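Bedding, beds and the ten o'clock trolley: an interview with the housekeeping supervisor at Trerkorau

Residential Services Bulletin
24/05/2026

Trerkorau provides short-stay accommodation for country families who have a relative in treatment at Grallura. The residence has 109 rooms over four floors, and in the last reporting year it recorded 3,592 separate stays. Most guests remain between two nights and three weeks. Some arrive with a single overnight bag, having left home at very short notice.

The housekeeping supervisor has worked at the residence for eleven years, the last six in her present position. She spoke to the Bulletin in the ground-floor linen room ahead of the winter change of bedding, which will be completed in July. At her request, and in keeping with the practice of this series, she is identified by position only.

Asked to describe the purpose of the winter change, she began with the beds themselves. Every room at Trerkorau has either two singles or a queen, and each bed carries a fitted sheet, a flat sheet, a cotton blanket and a top cover throughout the year. In winter a wool-blend blanket is added between the cotton blanket and the cover. Guests may also ask for a doona, although these are held in the linen room and are no longer placed on beds as a matter of course.

"We used to put a doona on everything," she said. "It is quicker to make the bed, I will grant that. But a doona is one temperature. A lot of our guests are older people, or they have had a day sitting in a ward and they come back cold, and then at two in the morning they are too hot. With blankets they can take one off and put it on the chair."

The return to layered bedding was approved three years ago following a trial on the second floor. The supervisor recalled that the trial was not popular with the housekeeping staff at first, as a layered bed takes longer to strip and longer to make. Rosters were adjusted to allow for this. The standard time for a full change of a single bed is now set down in the staff handbook, and she considers it fair.

"I make beds myself two mornings a week, so I know what I am asking for," she said. "If you allow less time, you get hospital corners on the side facing the door and nothing on the side facing the wall."

The Bulletin asked how the top covers had been chosen. The earlier covers were white, and were replaced after complaints that they showed every mark. They were also hard to tell apart from the blankets once folded, which led to errors on the trolleys. The supervisor obtained samples in four colours from Zamudio, the residence's linen supplier, and put one of each on beds in rooms that were closed for repainting.

"I left them there for a fortnight and asked everybody who went past to have a look," she said. "The grey looked like a motel. The green was lovely in the morning and quite miserable under the lamp. People kept going back to the warm colours, and so did I."
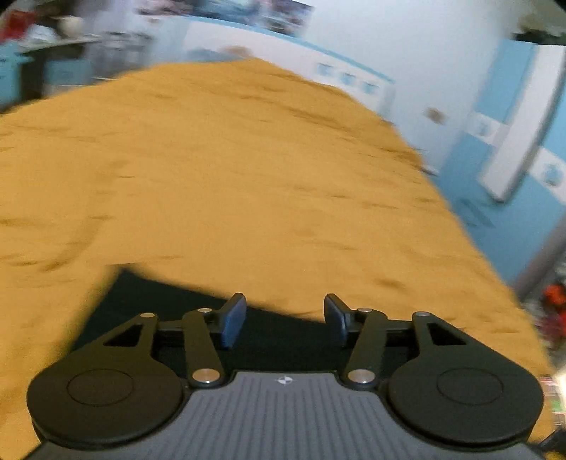

Appearance on arrival is a matter to which the residence gives considerable weight, and the supervisor was asked how smooth a made bed is expected to be. Her answer was more generous than the written standard might suggest. A broad ochre-orange surface with soft creases in it, and slightly darker ripples over the middle, would not by itself cause her to send a staff member back to a room. She distinguishes between creases that belong to the fabric and those that come from something bunched up underneath. "The first sort will be there whatever you do, unless you iron it on the bed, and we are not going to do that," she said. "The second sort you can feel with the flat of your hand. That one I do ask them to fix, because somebody has to sleep on it."

The check with the flat of the hand is taught to all new staff in their first week. The method is to start at the pillow end, pass the hand down the centre of the bed to the foot, and then repeat the movement on each side. A rolled blanket edge or a twisted sheet can be found in a few seconds. The cover is then turned back at the corner, the fault is corrected from the nearest side, and the cover is drawn up again. The supervisor discourages staff from pulling at the cover alone, which she described as "hiding it from yourself".

She was also asked about the order in which a room is done. At Trerkorau the bed is stripped first and made last. The used linen goes directly into the bag on the trolley and does not touch the floor or the armchair. The window is opened where the weather allows. Dusting, the bathroom and the small kitchen bench follow, and the vacuuming is left until just before the clean linen is brought in.

"There are people in this trade who will tell you to make the bed straight away, so that the room looks better while you are working," she said. "I did it like that for years at another place. Then I watched how much dust comes down from the curtain rail. You do not want a fresh cover under that."

Trolleys leave the linen room at ten o'clock. The hour was moved back from half past eight in response to comments from guests, many of whom are with their relatives until late in the evening and sleep past breakfast. A guest who does not wish to be disturbed hangs the card on the door, and the linen is left outside in a tied bundle. The supervisor noted that a good number of guests prefer to make their own beds. She has never discouraged it.

"When you have been told all day that there is nothing for you to do except wait, making a bed is something," she said. "We had one gentleman who asked for the sheets every second morning and would not hear of us coming in. I gave him the sheets."

Laundering has changed more than any other part of the work in her time. Sheets and pillowcases are sent out to Zamudio, and blankets and covers are washed on site, where the load can be watched. The covers are washed in cool water with a mild liquid and dried on a low setting. They are removed while there is still a trace of damp in the hem and laid over the rails in the drying room. She attributes most of the heavy creasing seen in earlier years to covers being left in the machine over the lunch break.

Folding is done by two people. The cover is held by its four corners, brought together lengthwise twice, and then folded in three towards one end, so that the maker can set it at the foot of the bed and open it in a single direction. Singles are folded with the label out and queens with the label in. The rule was the suggestion of a staff member who has since retired, and it has remained in the handbook without alteration.

The winter blankets are of a range sold under the name Dralano. The residence bought 160 of them two winters ago and set 59 aside as a reserve for the colder rooms on the south side of the building. The supervisor said that the reserve has been called upon more than she expected, and that she has asked for the south-side rooms to be inspected for draughts before any further blankets are bought.

"You can keep putting wool on a bed, but if the air is coming in under the window it will find you," she said. "I would like the windows looked at. I have said so in writing, and I am told it is in the maintenance plan."

On the question of storage, she drew attention to the shelves behind her. Covers are kept at waist height, and the heavier blankets have been brought down from the top shelf to the bottom one, following an assessment of lifting in the linen room. Spare pillows have gone up in their place. Each shelf is rotated from right to left, so that the same few covers are not used, washed and worn thin while others remain untouched at the back.

Items that are no longer fit for beds are put to other uses where possible. A cover with a worn edge is cut down and hemmed for a cot or for the armchairs in the lounge. Those past mending go to an animal shelter near Grallura, which collects at the end of each quarter. Stained sheets are kept as dust covers for the painters.

The Bulletin asked whether there was any part of the work that she would wish to see done differently. She named the bedside lamps, whose cords are short and tend to be caught when the bed is pulled out, and the castors on the older queen beds, two of which had been replaced that morning. She also said that she would welcome a second folding table. At present the one table serves for folding, sorting and the staff morning tea, and the biscuits have to be moved before the blankets can be put down.

She was asked, lastly, what advice she would give to families making up a spare room at home for a relative coming out of hospital. "Put the bed where they can get out of it on their good side," she said. "Have a lamp they can reach lying down. Two light blankets are better than one heavy one, and do not tuck the foot in too hard, people hate that when their feet are sore. Then leave the cover loose and go and put the kettle on."

Guests who would like an extra blanket or a doona during the winter change may ask at the front desk at any hour.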